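Tillano Laundry Basket, Rectangular, White

Product code 457
Supplied by Masuveo Household 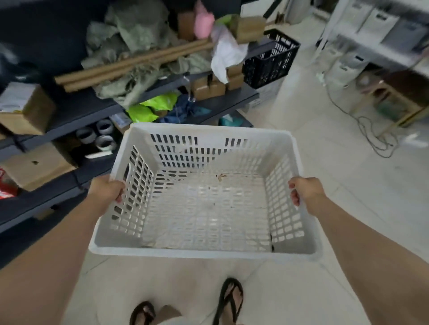 The Tillano basket is intended for the daily movement of washing between bedroom, laundry and clothesline. It is moulded in white plastic and is suitable for households, share accommodation and small residential facilities. The walls are perforated with rows of small rectangular slots, which allow air to reach damp items, and a slot-shaped opening at the short side provides a handhold. The basket may be carried in front of the body with one hand at either end.

Capacity and care

The basket holds almost 8 kg of dry washing. Wipe the interior with a damp cloth and mild detergent. Marks on the floor of the basket should be treated promptly – abrasive cleaners will dull the finish. Do not leave in direct sun for extended periods.

Ordering

Sold singly or in packs of three. Orders are dispatched from the Modley warehouse within two working days. The Mösli range of lids does not fit this model.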